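Lurkia Community Kitchen: progress report to the Taheri Fund
29 April 2023

We're thrilled with how this stretch has gone. The Tuesday lunches are now full most weeks, and the new stove passed its gas inspection on the second go (a loose fitting, since replaced). We served 1127 meals in the period, up 252 on the last one, and the Drodby bus has started stopping at our door, which has made a huge difference to our older regulars.

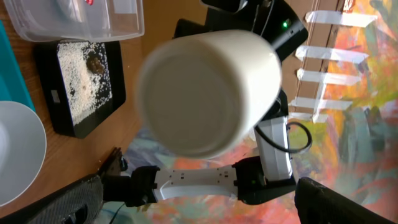 Crockery was the line in your grant we had the most fun with! Peadar Phelan found a café in Bodine that was closing down and came home with 52 dinner plates and a box of bowls, all for less than we'd set aside for the plates alone. For drinks we've stayed with plain white cups, straight-sided with a flat round base, and people seem happy with them. The leftover money went towards a second urn, so the tea queue no longer blocks the hallway.

Cooking classes began in March with seven people enrolled. Donal Ó Dubhghaill teaches them and has built the whole course around cheap cuts, dried beans and whatever the garden is giving us – silverbeet, mostly. Two of the group have already asked to help with Tuesday lunch.

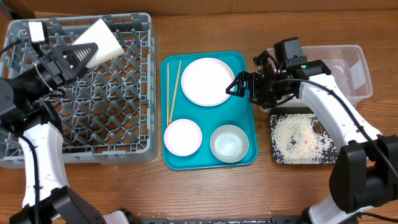

The garden itself is behind. The raised beds went in late and the possums got the first lot of seedlings, so we'd like to move the netting money forward and put off the compost bays until August. Our total spend stays the same. Could you let us know if you need that request on a separate form?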